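3.2 How the listings were written, and what I did with them

I should say up front that I came to real estate by way of my sister, who sold houses in Radstead for years and used to read me her drafts over the phone. So when Rainer Petersen and I started pulling listing text for this study, I already had opinions about words like "charming" and "must see," and I had to work pretty hard to keep them out of the coding. (Rainer had no opinions at all and was much better at it.)

We began with 600 listings for single-family homes, all taken from the Dandine listing site on 2021-07-24. Some of them turned out to be the same house posted twice by two agents, and a few had no description beyond the number of bedrooms, so those came out. That left 573. Every one had an asking price, a square footage, a lot size and at least a paragraph of text, and we kept the text exactly as the agent typed it, capital letters and all.

Then came the fun part! I read the first 200 listings straight through with a pencil and wrote down every phrase that seemed to be doing some selling. We boiled those down to 11 groups. Light was one ("sun-drenched," "bright and airy"), water was another, and there was a big messy group for kitchens that I wanted to split in two. Rainer talked me out of it, and I still think about that. The group we argued over most was the one we ended up calling "privacy" — it took in gates, hedges, cul-de-sacs and the word "tucked," which agents love a great deal more than I had ever noticed.

A phrase counted once per listing, however often the agent repeated it. We coded separately, without talking, and then sat down together over the ones where we disagreed. Most of the trouble was with "updated." An updated kitchen can mean new cabinets or it can mean a new faucet, and the text alone won't tell you which. In the end we coded the word and left the kitchen out of it, so Table 2 shows what agents claimed and makes no promise about what a buyer would find behind the door.

Prices were handled in the plainest way I know. We compared each asking price with the middle price for houses of similar size in the same part of town, using the neighborhood lines drawn by Boonyarit, the mapping firm whose boundaries most Radstead agents already go by. I did try a fancier set of zones and it moved a couple of streets around without changing the pattern, so I went back to the simple one.
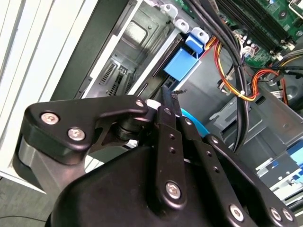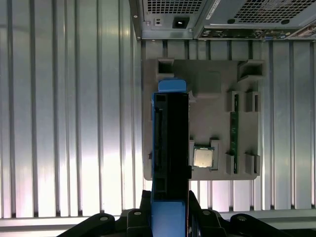 Figure 3. Gripper and open desktop tower (first picture); gripper holding a blue drive carrier (second picture).

One more thing about the sample before I get to results. July is a busy month in Radstead, and listings written in a busy month may well be shorter and lazier than the ones agents fuss over in winter. My sister certainly thought so. We had no winter set to compare against, so please read the word counts in Section 4 with that in mind. The Gronex Homes listings are a special case too: they all come from one builder, they share whole sentences, and you could swap the street names without anyone catching it. I left them in for the price comparison and took them out whenever we looked at how varied the language was.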